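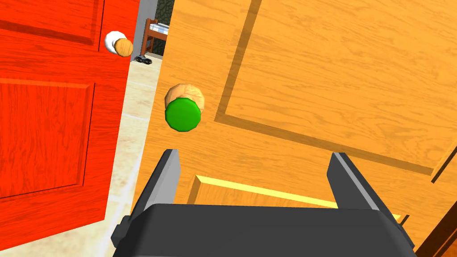
4. Findings: How Tenants Describe Shared Hallways

4.1 Landmarks and directions

We asked each tenant to explain, as if speaking to a visitor on the phone, how to get from the street entrance to their apartment. The question was the first one in the interview and was asked before any mention of the hallway itself. All 95 tenants in the Winetden sample answered it. The answers were transcribed in full and coded by two readers (Stetsiuk and Heywood), who worked separately and met afterward to settle the passages they had coded differently.

Most directions had the same basic shape. The tenant started at the street door, named the stairs or elevator, gave a floor, and then gave a turn. After the turn the descriptions became much less alike. Some tenants went straight to the apartment number. Others stopped to name one or more objects along the way: a radiator, a window, a fire extinguisher, a change in the floor, a neighbor's mat. We call these objects hallway landmarks. A landmark was coded only when the speaker used it to place something else. "There's a radiator" was not coded, while "we're just past the radiator" was.

Apartment numbers were given less often than we had expected when we planned the study. In the Ravora building the numbers run up one side of the hallway and back down the other, so that the first and last apartments face each other. Tenants there often gave the number and then added a warning about it. One man on the third floor said, "It's 3K, but don't go looking for it after 3J, you'll be at the wrong end." Several tenants in the building told delivery drivers to ignore the numbers altogether and listen for a dog.

Length of residence made a difference in the kind of landmark chosen. Tenants in their first year leaned on fixed features that came with the building, such as stair landings and windows. Longer-term tenants were more likely to use things that had been changed or removed. A woman who had lived at Ravora for 22 years told us to turn "where the phone used to be." The phone and its shelf were taken out long before most of her neighbors moved in, and the wall has been repainted since. When asked whether visitors understood the direction, she said that her visitors did.

4.2 Walls, floors, and things hung on them 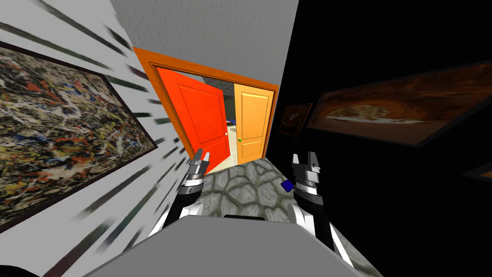

Decoration in shared hallways is usually treated in the housing management literature as a question of upkeep or of fire rules, and tenants are asked about it in terms of whether they like it. Our interviews suggest that liking has little to do with how often an object is used in directions. Tenants picked objects that were large, that stood alone, and that could be named in a few words over the phone. The narrow hallway shown here has such an object on its left wall, a large abstract painting in a thin dark frame, covered in drips and splatters of black, white, yellow, red and other colors. It would be hard to describe in any detail, but "the big splatter painting" is enough to send a visitor the right way. The cobblestone floor would serve nearly as well if the floors in the rest of a building were plain. In the transcripts, floor surfaces came up mainly where they changed, and hardly ever where one surface ran the full length of the hallway.

Art on the wall was mentioned as a landmark in two of the three buildings. At Skader Court the management had hung prints on every floor, in matching frames and at equal distances. Tenants knew the prints were there, and a few could say what they showed, but they were almost absent from the directions. The reason given most often was that the prints looked too much alike from floor to floor. At Ravora, by contrast, a single tapestry hung near the second-floor elevator. It was disliked by nearly everyone who brought it up. It was also the most frequently used landmark in the building, and tenants on other floors used it to explain where the second floor was different from theirs.

Color was mentioned less than shape or size. Where it was used, tenants kept to basic color words, and they did not always agree on which one applied. The same stretch of wall at Skader Court was called green, gray, and "hospital blue" by tenants living along it. This caused no trouble in practice. A visitor who has been told to look for the green wall and finds a gray one will usually carry on, and the tenants who used color tended to pair it with something else.

4.3 Doors

Doors have a special place in the descriptions. Every hallway has them, they are usually alike, and the door being described is the end of the route. When all of the doors match, a tenant has to tell the visitor which of several equal objects to choose. When one differs, the whole set of directions can be built around it.

The Tehrani building gave us the best chance to look at this. Its owner lets tenants choose the finish of their own front door from a short list of paints and stains, a practice that goes back to the first owner and was never written into the lease. Interviews there took place in December, on weekday evenings, after tenants had come home from work. In 60 interviews at the other two buildings, where the doors are uniform, few tenants said anything about the door itself. At Tehrani it was difficult to get through an interview without it coming up.

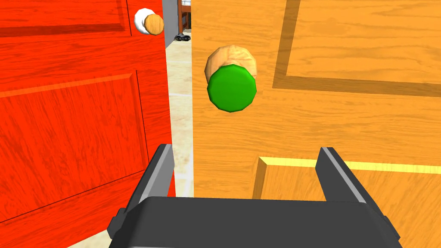 Figure 3. Red and orange wooden doors with recessed panels. The red door has a round knob on a white backplate.

The difference in finish shown in Figure 3 is the kind that tenants at Tehrani relied on most. Red was the easiest color to give. It needed no further explanation and was understood at once by people who had not been to the building before. Wood tones were harder. Tenants with a stained door called it orange, brown, honey, or simply wood, and many of them gave up on color and described their door by its neighbor: "We're the one next to the red one." As a result, the tenants behind brightly painted doors served as reference points for others, often without knowing it. One of them, told about this at the end of her interview, said it explained the number of wrong packages she received.

Hardware was mentioned only at close range, in the last part of the directions or when the tenant was talking about someone with poor sight. Knobs and backplates are small and cannot be picked out from the stairs. A tenant whose mother has low vision told us that he had kept an old round knob when the lever handles were put in, so that she could confirm the door by touch. We did not ask about touch directly and regret this, as three further tenants raised it without being asked.

4.4 Time of day

Lighting changed which landmarks were used. The hallway lights at Skader Court are on a timer and drop to half strength at 10 p.m. Tenants who worked late gave different directions for day and night. Daytime directions named windows and wall features, while the night version leaned on counting doors and on the exit sign. One nurse said that she ran her hand along the chair rail after her shift and stopped where it ended.

At Ravora the lights stay at full strength, and we found no such split. Complaints there were about glare under apartment doors. Two tenants had placed rolled towels along the threshold, and one of these towels had itself become a landmark for the family across the hall.

4.5 Agreement between tenants

Tenants living on the same floor did not always share landmarks. We compared the directions given by next-door neighbors wherever both had been interviewed. Agreement was highest at Tehrani, where the doors differ, and lowest at Skader Court. In several pairs at Skader Court the two neighbors named entirely different objects for the same turn – one the extinguisher, the other a patch in the ceiling – and each was surprised to hear what the other had said.

Marciniak has suggested that this reflects the side from which people approach. A tenant who takes the stairs arrives facing the extinguisher, and a tenant who takes the elevator has it behind them. The interview notes support this for the fourth and fifth floors. On the sixth floor the elevator was out of service for most of the study period, and we leave those pairs out of the comparison in Section 5.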